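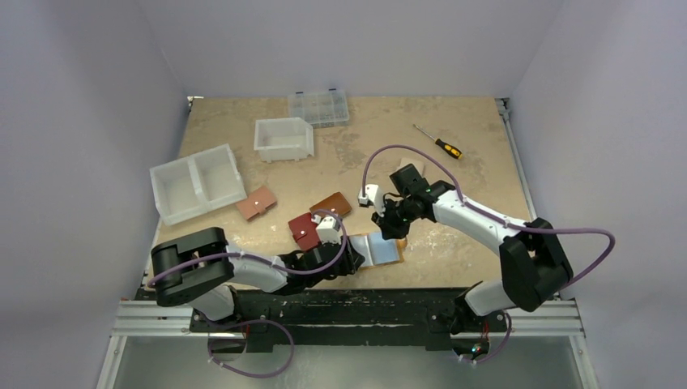

The backup routine on my home machine had grown to 155 lines of shell script over several years, and I no longer trusted it. It copied the documents folder to an external disk, made a compressed archive of the mail folder, and deleted archives older than a set age. The deletion step was the problem. It went by modification time, and modification time gets reset whenever a file is copied without the preserve flag. In April I moved everything to a new disk, forgot the flag, and the script treated every old archive as brand new. The disk filled up in 52 days.

I rewrote it with the date in the file name. The script reads the date from the name and ignores whatever the file system reports. The format is year, month, day, without separators, so a plain alphabetical listing is also in date order. Files that do not match the pattern are left alone and written to a log.

The second change concerns verification. The old script checked only that the copy command exited with zero. The new one builds a checksum list at the source, copies the list along with the data, and runs the check again on the destination. On my disk, a Troneck desktop unit with a slow USB bridge, this adds about 600 seconds to a full run. I start it before dinner and the time does not matter to me. An incremental run only checks the files it touched.

I looked at Bulon first, which does most of this and has a decent restore screen. It stores data in its own container format, and I want to be able to read a backup from any machine with nothing installed. Plesanby keeps plain files but could not handle two names that differ only in case, and my photo folders have plenty of those. Neither is a bad program.

Retention is now 3 monthly archives plus the latest weekly. I considered keeping more, but the mail folder barely compresses and I have never restored anything older than a month. Yearly copies go on a separate drive kept in a drawer at my sister's house.

Restore tests are still manual. I pick one folder, restore it to a temporary path, and run a recursive diff against the original. The first test failed on symbolic links, which were being followed and copied as full files. Adding the archive flag fixed that. Extended attributes are still lost and I have not decided whether I care. The script is still missing a lock file, so two runs can overlap if the first one is slow. That is next on the list.

Filed under: Computing, Housekeeping

Contact | © Yatsenko | Back to top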